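Gretska Tabletop Arm Kit – what I think after living with it

Posted 14/05/2026

I've had the Gretska kit on my bench since December, and enough of you have written in asking about it that I finally sat down to do this properly. Short version: I like it a lot, I'd buy it again, and the cable guide drives me up the wall.

What you get is the arm, a two-finger gripper, the mounting rail, the stop button and a license for Flalleo, the software you use to record and replay tasks. Prakina sells it as one bundle and there's no cheaper version without the software (I asked). Mine came in two boxes, and the heavier one weighed 18 kilos, so get somebody to help you on the stairs.

Setup took me an afternoon. The rail goes on first, then the arm, and then you run the calibration routine, which is slow and a bit dull but you only do it again if you move something. Raíssa Quintana did hers the same week and finished before lunch, so maybe I'm just clumsy with a hex key.

My test set is all kitchen stuff, toy food mostly, plus a few real things like the colander and a toaster oven. I wanted a mix of shapes – flat, round, hollow, long – and a kitchen gives you all of that for next to nothing.
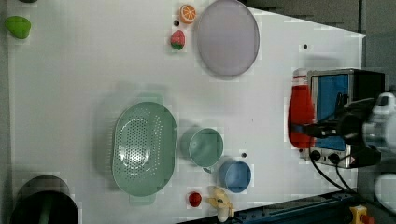 Bottles were what I worried about most. A squeeze bottle on its side wants to roll, and my old gripper used to chase it right across the table. With this one I dropped the closing force down a couple of steps in Flalleo and slowed the last bit of the approach, and my success rate went way up. I logged 213 bottle picks with those settings and I'm happy with them. Small round fruit is still hit or miss for me, and the plate needs a much lower approach than the default gives you.

Flalleo itself is pretty friendly! You guide the arm by hand, save the points, give the task a name and you're done. Undo only goes back one step though, and I lost a good recording that way. Edivaldo Teixeira tells me he saves a copy before every edit, so now I do too.

Now the cable guide. It's a little clip that pops off whenever the arm reaches far to the left, and I've ended up using a zip tie. Support answered me within a day and mailed a spare clip, same design, same problem.

The kit is $594 for the spare gripper bundle upgrade on top of the base price, and I'd skip that until you've worn out the first set of fingers. Mine still look fine.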